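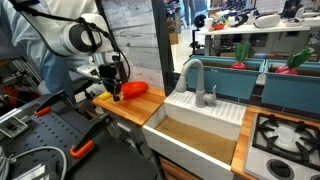

The Pepper and the Patience

At Civumora, people spend their working days teaching a robot arm to do what a bored child does for free

December 11, 2021

The kitchen at Civumora will never produce a meal. The peppers are plastic, the radishes have been in season for months, and the sink has a very handsome faucet and no plumber. It is also the hardest-working kitchen in Cernolport.

The project it belongs to is called Sokau, and its premise is simple enough to explain at a party, if you are the kind of person who gets asked. You do not write the robot a recipe for picking up a pepper. You pick up the pepper yourself, through the robot, over and over, while a computer takes notes. After enough of this the computer is supposed to get the idea.

Enough turns out to be a slippery word. The log on the day of my visit stood at 3521 demonstrations, of which 1151 involved the pepper. I asked whether the pepper was now considered solved. There was a pause of the kind you hear when you ask new parents whether the baby is sleeping.

There are two ways to give a lesson. In the first, you take hold of the arm and walk it through the motion, the way a golf pro stands behind a client and moves his elbows. In the second, you sit off to one side with a pair of hand controllers and drive. The staff are split on which is better. Driving keeps your own hands out of the cameras' way, and it is much kinder to the lower back. Guiding by hand lets you feel when a joint would prefer not to.

I was allowed to drive. I had assumed that a lifetime of picking things up would count for something. It counts for very little. You have two fingers, no skin, and a wrist that bends in places yours has the good manners not to. My first grasp closed confidently on air. My second pushed the pepper across the counter in a slow and dignified retreat. The operators, who were polite about it, marked both attempts as failures and kept them on file, so I can say that I have contributed to science.

Soft things are worse. A plastic vegetable keeps its shape while you embarrass yourself, but anything that crumples has to be approached fresh every time, and the small camera riding near the gripper sees it from an angle no cook has ever tried.
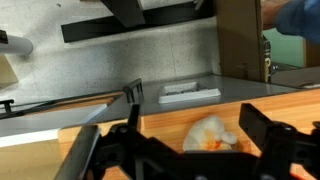 The gripper's view of a crumpled white object on the work surface.

The software that studies all this is called Oda. It learns from whatever it is shown, including the habits its teachers would like to keep to themselves. One operator used to hesitate before closing the fingers, and for most of January so did Oda. Another came in too fast and the arm picked that up as well. New operators now practice for 58 runs before any of their work is saved, a figure that everyone defends and no one could trace to a source.

The next target is 1025 demonstrations with soft objects alone. Before I left I asked for one more try at the pepper, and got it a full inch off the counter before it slid out of the fingers. The operator reached over and set it back on its side for the next run.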